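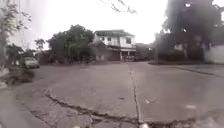 What is Hitby, and when does it come out?

Hitby is the third and, according to everyone who has signed anything, final film in the Drurodgate heist series, and it opens in theaters in April.

Destent Pictures announced today that filming has wrapped on the picture, which was directed by Jurgita Uibo from a script by Eglė Lapiņa. The studio also released the first teaser, which runs a little over a minute and contains one line of dialogue, spoken by a man looking for his hat.

Readers who missed the first two films will need some catching up. In Drurodgate, a retired safecracker named Lill was talked into robbing the pension fund of the company that had fired her. In Drurodgate 2, she was talked into putting the money back, which took longer and cost more lives. Hitby picks up the following morning. Lill has a sore hip, a boat she can't afford and a nephew with an idea.

The nephew's idea involves the town of Hitby, a seaside resort whose single bank is due to close for good at the end of the summer. The bank's contents are to be moved inland by ferry. The ferry is late. Much of the film takes place while it is being late, and the studio would like to reassure action fans that a great deal goes wrong in the meantime.

"The first two were about getting into a building," said Uibo. "I'd run out of buildings. I asked Eglė for a film where they get in during the first ten minutes and then can't get out, and she sent me back a hundred and forty pages, most of them set in a waiting room. We cut it down. There is still a good amount of waiting room."

Lapiņa, who wrote the first film and was not asked to write the second, returns for the third at what she describes as a friendlier rate.

"I watched the second one on a plane," said Lapiņa. "I thought it was fine. I did notice that Lill had developed a fear of dogs, which seemed odd for a woman who owned 2 of them in my script. So I have spent part of this movie explaining the dogs. It comes up at the worst possible moment for her and I'm quite pleased with it."

The shoot lasted 100 days and used 600 extras, nearly all of them residents of the coast where the production was based. Many played vacationers. A smaller group played the ferry line, standing in the same order every morning for three weeks, and by the end of it were reported to be saving places for one another at lunch. The production thanks them, and has returned the folding chairs.

Stunt work was done for real wherever the insurers could be brought to see the point of it. The film's main chase involves a bakery van, a rental moped and a street sweeper with a top speed of 19 miles per hour. All three vehicles survived. The sweeper has been given back to its owners in better shape than it was received, and they have asked, politely, whether there will be a fourth film.

There will not be a fourth film. Destent said the same thing about a third, and is aware of that.

The teaser is already the most argued-over thing the studio has released, largely on account of its last shot, in which Lill opens a safe deposit box, looks inside and starts to laugh. Viewers have proposed that the box holds the money from the first film, the missing ring from the second, a photograph, a sandwich, and nothing at all. The studio has been asked to confirm or deny the sandwich and declines to do either. Uibo has stated that the answer was known to four people on set, and that the actor playing the nephew was not one of them, in light of how the last two films got out.

Music is by the same brass band that scored the earlier pictures, now with a second tuba. A soundtrack album will follow the film by a week or so, and will include the ferry announcement in full for those who want it.

Destent has also confirmed that the first two films will return to selected theaters in the weeks before the opening, shown as a double bill with an intermission. The intermission was requested by theater owners after the last double bill, which did not have one. The version of Drurodgate being shown is the original cut. The extended cut, which adds a long scene in a tax office, remains available at home, where people can pause it.

Ticket holders for the double bill will get early booking for Hitby at participating theaters. Evening shows will start at 7 p.m. and the film will begin some time after that, once the trailers have been got through. Hitby has one scene after the credits. It is short, it has no bearing on anything, and the director asks that people stay for it anyway, as it was very cold that night and everyone was in swimwear.

The film has not yet been rated. The studio expects some discussion of the language, most of which is aimed at the ferry.

A full trailer will be released before the end of the winter. Press screenings will be held in the last week before opening, and critics who reviewed Drurodgate 2 are welcome back, including the one who called it "a long walk to a locked door." The studio has put the line on a mug.

About the Drurodgate series

Drurodgate was released as a low-budget crime comedy and found most of its audience after leaving theaters. The sequel was made for considerably more money and found its audience right away, though fewer of them came twice. Both films follow Lill and a shifting crew of former colleagues, only one of whom has appeared in every picture. He drives.

About Destent Pictures

Destent Pictures makes and distributes mid-sized films for people who would like to be home by eleven. Its past releases include thrillers, comedies and a musical it is still fond of.

Media contact

Interview requests for Jurgita Uibo and Eglė Lapiņa should go to the Destent Pictures press office. Please say which of the two you would like to speak to. Joint interviews are possible but tend to run long, and they do not agree about the dogs. Stills, the teaser and a cast list can be had from the same office. Questions about the contents of the box will be read with interest and left unanswered.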